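Setting up the Oditz two-arm kit in the Hikton simulator

Part 4: Your first reach

I'm going to assume you got through Part 3 and both arms show up in the Hikton start list. If only one does, go back and redo the pairing. I skipped it my first time and lost an evening!

1. Open Rooms and pick the living room (the one with the low wooden cabinet and the zigzag rug).

2. Set arm speed to 100. The slider goes up to 300, and yes, you'll want to try it, but please wait until Part 6.

3. Switch to the robot's own view and press Home, so both arms go back to their start pose.

4. Click the small white object on top of the cabinet to make it the target.

5. Hold the Reach key and let one arm come up across the front of the cabinet. I leave the other gripper out over the open floor while I do this.

Caution: don't drag the target while an arm is moving. Mine threw error 723 and I had to reload the room.

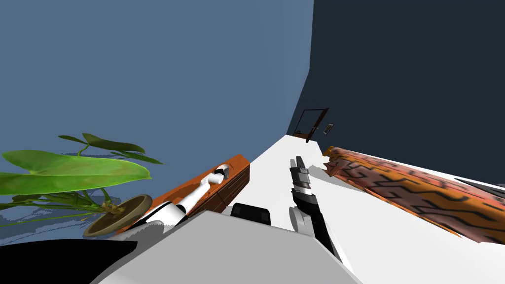 Lama Nimri wrote in to say that speed 100 felt painfully slow on her setup, and that she runs 200 with the Davano grip settings loaded and hasn't had a single error. Fair enough, I may bump my own number up!

Note: if you use the Davano settings, load them before step 3. Home wipes anything you changed by hand.

6. Save the run under a new name, then go on to Part 5.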